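3.2 Travel times on the Carroll route

Our guidebook gives the drive from Mudville to Carroll as 100 miles and calls it an easy morning. We doubted that from the start. Léonie Chauvin drove it in July while Darragh Hennessy kept the log, and the trip took 330 minutes with two fuel stops and a wrong turn at the grain elevator. Take out the stops and it still isn't a morning.

The tourism leaflet says 90 percent of visitors would drive the route again. It doesn't say who was asked, or when. We wrote to the address on the back and got a second leaflet.

Aidan Geraghty thinks the road surface explains most of the delay. I am less sure. The gravel section is short, and the log shows we lost more time behind farm trucks on the paved part, where passing is legal but not something any of us wanted to try.

3.3 Limits of the data

One car, one driver, one direction. Éabha Madigan wanted to average our time with those posted on a travel forum, but only 4 of the posts gave a start point, so we left them out – a forum time with no start point is just a number.

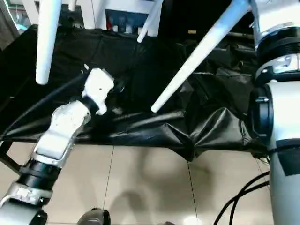 Figure 5. Gripper above a black tarp, second arm at right.

The return leg was not logged past the county line. Any claim in our first draft that the road is "slower going west" has been removed. Ruairí Noonan still believes it, and may be right, but we can't show it from what we have.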